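2 Apr 2019

Long day on the bin again. I got in before eight and had the arm powered up before I took my coat off, then lost most of the first hour to the Florlow controller, which wouldn't hold its connection to the gripper. Swapped the network cable, then swapped it back. In the end it was a setting I had changed myself in February and never wrote down. I've written it down now.

The plan was to finish comparing the two grippers so I can stop going back and forth. The Zilden is the suction one. The Nerkance is the finger one, heavier, slower to close, and a pain to mount because two of the bolts sit where no driver will reach them straight on. I ran the Zilden yesterday with 100 attempts and it did well on anything with a hard flat side. It did badly on cloth. The cup seals on nothing and then you hear it hiss until the timeout.

So today was the fingers, same bin, same kinds of objects, same lighting as far as I can manage it with the blinds down. I checked the clamp on the bin before starting. Last week the bin crept over during a run and I had to throw away a whole afternoon's numbers.

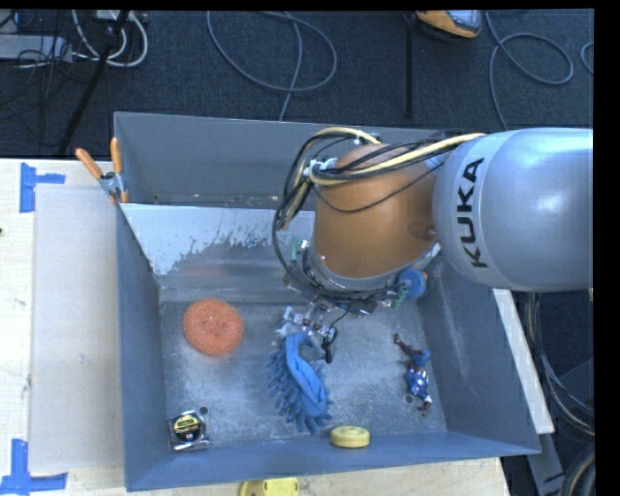 Notebook 2, p. 87

The blue mitt is the one I care about most. It has all those stubby tufts on it, and the gripper comes down right against it, so it's hard to say from the camera view alone what the fingers have and what they're only touching. I went back through the force log for the mitt attempts after lunch. The readings are lower than for the hard objects but they're clean – a small rise and then flat. I can set a threshold from that.

The tape measure is a different problem. When it lies up in a corner the fingers can't open wide enough without hitting the wall, and the planner just refuses. The Zilden never minded corners. The round yellow one near the front wall has the same trouble to a lesser degree, and so does the little figurine when it ends up close to the side. I think a wrist tilt would fix some of it, but the cables around the wrist already pull more than I like at the end of the range, and I don't want to find out how much slack there is by breaking one.

The Badawi camera held up fine. It still loses depth on the scuffed parts of the bin floor. I tried a longer exposure and it helped a little, then washed out the back panel. Left it at the old value.

Stopped at just over 87 attempts when the controller dropped again, a different error this time. Saved the logs and the settings file – both copies. Tomorrow: finish the run, call Florlow about the error, order shorter bolts. Home at seven. Leftover soup.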